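Budgeting for a first tabletop arm: how much goes to grippers and spare fingers?

Question

Our small group at Gruston got the okay to buy a tabletop arm, maybe 2 of them if I can make the numbers work. The quote from Lavberg looks fine for the arm itself, but the gripper is a separate line and the fingers are a separate line under that, and I have no idea what's normal. We want to do everyday stuff: bags, wallets, paper, zippers if we ever get that good. I've got $1156 left after the arm and the mount. Does all of that go to the gripper? Do I hold some back? Also is a wrist camera worth it or can I get by with one overhead? The order has to go in by October or we lose the money, and I'd love to not look silly in front of my boss.

Answer 1

Depends on what you're doing with it. We bought the Staka gripper and it's fine. Get the wrist camera.

Answer 2

I did this exact purchase last year and got parts of it wrong, so take what you like!

First, don't spend the whole 1156 on the gripper. I did pretty much that, then had to go back and beg for finger money two months in. Fingers are a consumable. They get scuffed and chipped at the edges from bumping the table, and if you're working with zippers and metal pulls it goes faster. I'd set aside a third for fingers and pads and not let anyone touch it. We pay $33 a pair for the plain ones (ask Lavberg if they'll do a bundle, they did for us but I had to ask twice).

Second, cameras. Overhead alone was okay for us with boxes and trays. With soft things it was pretty hopeless. The fingertips hide exactly the bit of cloth you care about, and a zipper pull on a red bag is a tiny thing to find from up high. I'd get the wrist one and go cheaper on the overhead if you have to choose.

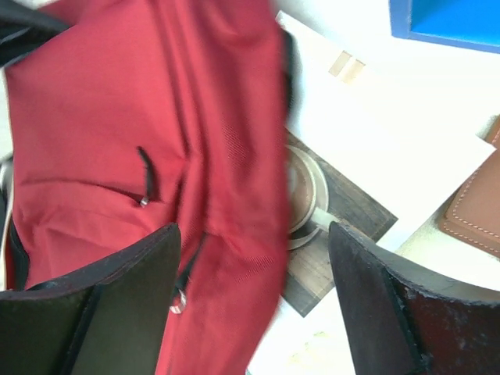
Third, and I feel dumb typing this, budget for the junk on the table. You'll want several bags with different zippers, some envelopes, a wallet or two, printed cards. We raided our closets at first and then people wanted their stuff back. I put in a line called "props" and it went through without a question. Pick a couple of things that are the same color as your table too, white paper on a white top gave us fits under bright lights.

Last thing, check the cable for the wrist camera. Ours came too short to reach with the arm stretched out and the longer one was on backorder forever.

Answer 3

Agree with most of the above, though a third for fingers seems like a lot unless you're running it all day. We run a Thomas arm maybe a couple hours in the afternoon and we're still on our second pair.

What I'd add is shipping. Our quote didn't include it and neither did the one after that. Get it in writing before you split up what's left. And if you do end up with 2 arms, buy the same gripper for both so the spares fit either one. We mixed and I regret it every time I open that drawer.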